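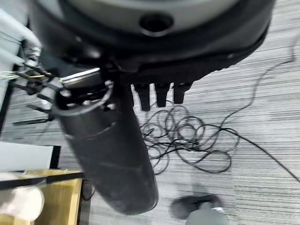 Comparing two grippers fairly takes longer than you'd expect, and most of that time goes on getting ready. I wrote this up for Pilar Medina, who is taking over our bench from me, but it should do for anyone who has a Jivton and a Dokmont gripper in the cupboard and can't decide between them. Start with the cables. A heap of black cable lying on the carpet near the arm, with a long loop wandering off to one side, is fine while you're parked, but a loop like that will catch on something as soon as you begin a long reach. Tape down whatever you can before you power up, and leave a bit of slack at the wrist — more than looks tidy.

What you'll need

The two grippers and their adaptor plates
A shoe rack and a few pairs of slides (soft, light and awkward, so lovely for this)
A notebook, or the Brivbridge log sheet if you like boxes to tick

Step 1. Set the rack and leave it alone

Put the rack where the arm can get to every shelf without folding up on itself, then mark its feet on the carpet with tape. I nudged ours once in February and had to throw away a whole afternoon of runs, which I'm still a little cross about. 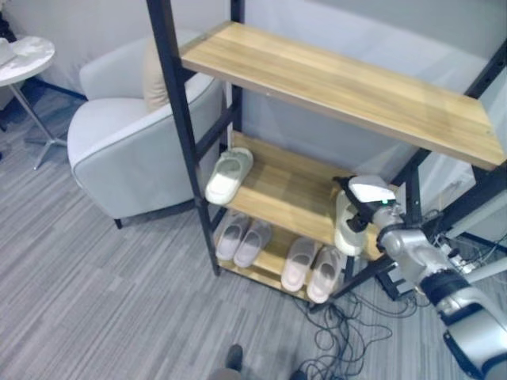
Keep the starting layout the same for both grippers, too. Draw it on paper, shelf by shelf, and put every slide back to the drawing before each run. It's dull, I know, but a shoe turned a little to the left can be much easier to pick up.

Step 2. Check the wrist camera

Fit the first gripper, open it fully and look at the live view. You want to see the fingertips and a decent bit of whatever lies past them. 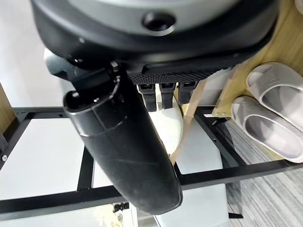 If a finger hides too much of the target, change your approach angle before you think about moving the camera. Moving it means calibrating again, and then you'll have to do the same for the other gripper as well. Save a still with the fingers open and another with them closed.

Step 3. Do the runs

Make five picks from each shelf, then swap grippers and do the same again. Write down every slip, even the small ones where the shoe stays put in the end. Desjardins, who supplied our adaptor plates, suggest checking the bolts after each swap, and I'd go along with that. 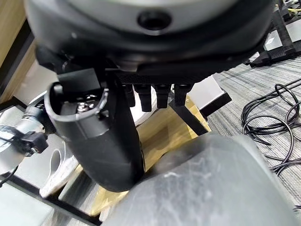 Step 4. Read your notes the next day

Have a cup of tea and leave it overnight. Look at where each gripper slipped before you add up the totals — ours came out nearly level, but the Dokmont had most of its trouble on the bottom shelf.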